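Pre-Session Inspection Checklist with Comments
Method: Kusik (cloth handling demonstrations, hand-held gripper)
Station: Bed station, Mallet room
Inspected by: Sandrine Perrin
Second check: Gwenaël Bouvier
Date: Tue 19 September
Result: Released with two open items

Scope. The checklist covers the hand-held grippers, the bed station and the recording procedure used for the Kusik comparison. It does not cover the arm used for playback at Andlow, which has its own sheet. Mark each line OK, OPEN or N/A. A line marked OPEN needs a comment and a name.

Section A. Gripper, mechanical

A1. Hex screws at finger joints seated, no play in the arm. OK
A2. Finger pads flat, textured face not peeling at the corners. OK
Comment: Pads on the spare unit were changed last week. Clémence Hamel asked that old and new pads not be mixed on one gripper, as friction on the two sides then differs and the cloth creeps toward the newer pad during closing.
A3. Fingers close evenly and meet on the center line. OK
A4. Fingers return fully open when the trigger is released. OK
Comment: Slow return on the spare unit when held nose down. Within limits. Recheck in October.
A5. No pinch point exposed between trigger and housing. OK
A6. Warning label present and readable on each unit. OK

Section B. Gripper, camera and data

B1. Lens clean, no fingerprints at the rim. OK
B2. Lens mount tight; witness mark lines up with housing. OK
B3. Calibration file matches the unit in use. OPEN
Comment: The file on the recording laptop belongs to the spare. Geometry error is small at the center of the view and grows toward the rim, where the washing machines and the door sit. Baptiste Bouvier to reload the correct file before the first recorded take. Takes made with the wrong file can be reprocessed, but the log must say so.
B4. Free storage for 300 takes. OK
B5. Clock offset between units below limit. OK
B6. Pose tracking holds when the view is mostly filled by cloth. OK, with comment
Comment: The known weak point of the method. When a garment is lifted close to the lens, few fixed points remain and the tracker depends on the wall behind the bed. The pencil marks and the printed notice on the wall help. Do not clean the wall. In the last batch the tracker lost pose in 17 takes; all of them had the garment raised above the lens line. Operators should lift to chest height and hold there before turning.

Section C. Bed station

C1. Bed frame stable, no movement when leaned on. OK
C2. Sheet covers the full working area. Light wrinkles accepted. OK
Comment: Prapai Ratanaporn asked whether the sheet should be pulled tight before each take. The protocol says leave it. A tight sheet made the garment edges easier to find, and the results did not carry over to an ordinary bed.
C3. Walkway on the open side of the bed clear to the door. OK
C4. Items stacked on the washing machines cannot fall toward the operator. OK
Comment: Push the stack back to the wall if it has crept forward. Washing machines stay unplugged during recording.
C5. Cables off the floor where the operator stands. OPEN
Comment: One cable crosses the standing position. Needs a cover strip. Assigned to Gwenaël Bouvier.
C6. Room lighting on, no direct sun on the sheet. OK

Section D. Procedure

D1. Operator has read the current task card. OK
D2. Garment crumpled by the standard drop, not by hand. OK
D3. Start pose: fingers open, pads over the bed, hold for 2 seconds. OK
D4. Only one operator moves at a time unless the take is marked two-person. OK
D5. Failed grasps kept and labeled, not deleted. OK
Comment: In the Troltix baseline the failures were dropped and the policy never learned to regrasp. Kusik keeps them. Of the 23 regrasp takes reviewed so far, Clémence Hamel found the labels usable in all but one.
D6. Operator break after each block. Wrist strain reported to the inspector. OK

Section E. Views from the gripper camera, bed station 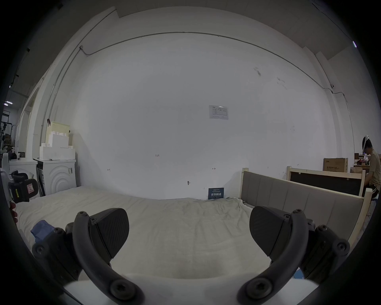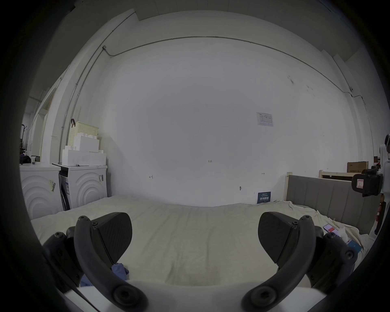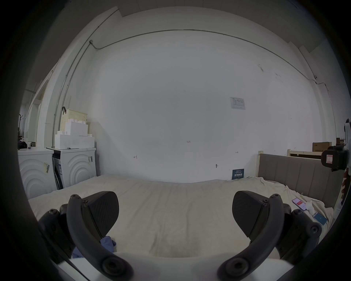 Cloth on the bed in the three views so far; lifted between the fingers in the next.
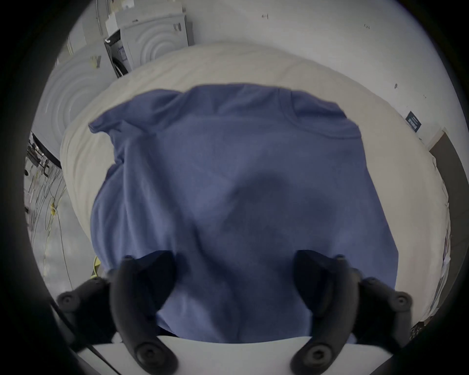

Can takes recorded with the main gripper and the spare be pooled in one training set?
They can be pooled once each take has been processed with the calibration file of its own unit and the clock offset check in B5 has passed. Keep the unit number in the log so the two groups can still be separated if the results differ.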